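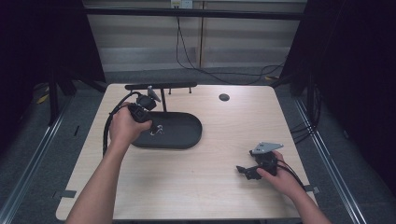

One black part in each hand, and the oval tray within reach.

Workshop > Gallery > The small table

Reading time: 2 minutes

I have been promising a page about the small table since April, and Padmavathi Pillai has reminded me of it more than once (very kindly, I should say). We have had all sorts on it at Ikley over the years – lamps, clocks, a sewing machine that Ute Fuchs brought in from her aunt's house – and I have grown rather fond of it. It's a light wood-grain top with rounded corners, which your sleeves will thank you for if you lean on a table as much as I do, and there's a round cable hole towards the back.

The part I like best is the tray. It is a dark charcoal oval with a raised rim, and I can't tell you how many evenings I spent crawling over a grey carpet after a dropped screw before I took to working with one. There's a little silver metal piece resting on its edge, just under the left hand, and I do like having the small bits up where I can see them.

Both of the black parts have a grey bracket on top, though they are quite different in shape: the one on the left is small and angled, and the one on the right is a flat triangle. Both have black cable coming away from them too, and cable is a thing I could go on about at length! Periklis Tsoukalas taught me to let it hang out to the side and never to pull it across the middle, and I still hear his voice whenever I forget.

Do look at the two small grey clamps as well, one at the lower left and one on the right. I bought my first pair of clamps for a shelf that never got built, and I've since found a use for them nearly every week. If you are setting up a table of your own at home, put a pair on your list, and a tray with a good rim, and come and tell us how you get on.

Questions about the gallery: ask for Tamara Antoniuk at Ikley | © Ikley | Back to top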